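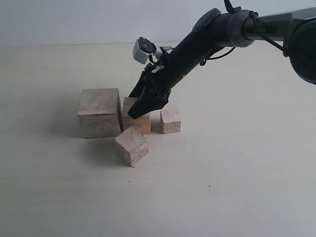
Workshop tips from the robot club, August edition

I've been helping out with the Bremley after-school robot club for a while now, and my notebook is so full of little tricks that Tracey Ashworth told me to type them up already. So here goes!

Blocks. Plain scrap wood beats anything from a toy store. Cut them in different sizes so the kids have to think about how wide to open the gripper. I knock the sharp corners off with 120 grit and leave them bare – paint gets slippery and chips all over the table.

Cables. Leave some slack at every joint! Move the arm by hand through its whole reach (power off, please) before you clip anything down. A cable that looks fine when the arm is folded up can pull tight the second it stretches out, and we lost most of a Saturday to that one.

Tabletop. Wipe it with a barely damp cloth, then a dry one. Pale tops are great for the wrist camera but they show every crumb, so snacks live on the other side of the room.

Light. One soft lamp off to the side works better for us than the overhead tubes. Mervyn Pearce tapes baking parchment over his shop light at home and swears by it. Keep the tape well away from the bulb, and use an LED.

Crowded blocks. If the fingers keep bumping the neighbors, come in slower and straight down. Start with wide gaps and close them up as the kids get better.

Screws. Muffin tin. I have 34 of those fancy little drawers and I still reach for the muffin tin.

Next time, getting hot glue off a workbench – I've had practice.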